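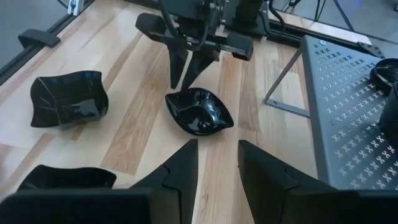 Too long by half, a woman behind me said as the lights came up, and she didn't get why you'd sit in a dark room for that when the man on the screen was only moving chairs. Her friend said no, the chairs were the whole point. They kept it up all the way to the coat rack. I was with the friend, mostly.

So. The Varberg piece, finally. Been meaning to go since June and nearly missed it again, bus late, wrong entrance, the side door on the canal doesn't open and the sign telling you that is on the inside. Got in at 4:40. They close at 6.

Three-channel video, one performer, an empty town hall. He carries chairs from one room to the next and sits down in each one, and then a real meeting starts to come in around him. People in coats, folders. No one asks him to leave. Somebody asks him to shift over. That got the only laugh. The wall text says 400 chairs, I believe it, my back hurt just watching.

What I liked: the sound. Chair legs on stone floor, left speaker, then right, then for a long strech nothing. What I didn't: the third screen. Close-ups of his hands. We know he has hands. It felt like a nervous decision, somebody worried we'd get bored.

Then upstairs to the Rüegg room, the performance photos. Smaller than I remembered from the catalog. Black and white, pinned straight to the wall, curling at the corners already. The one on the ladder is still the best thing in the building. Stood there till the guard started doing the walk.

Skipped Vudodis. Line down the stairs, headphones only, no.

Note for the review: don't start with the chairs, everyone will start with the chairs. Start with the guy who asks him to shift over? Or the meeting agenda, you can read it on screen two if you stand close. Item one is parking. Need to check if that was a real meeting or actors. The handout is cagey about it and if it's actors I like it a lot less. Why do I like it less. Figure that out, it's probably the review.

Wrote 3,121 characters on my phone on the ride home, half of it garbage. Musora wants it shorter than last time and they want it tommorow by noon. Last one went in at 2,134 and they still cut the ending.

Soup, cold, standing up. Lost the handout somewhere, maybe in the other coat. Call the desk in the morning re: actors. Also the spelling of the hall.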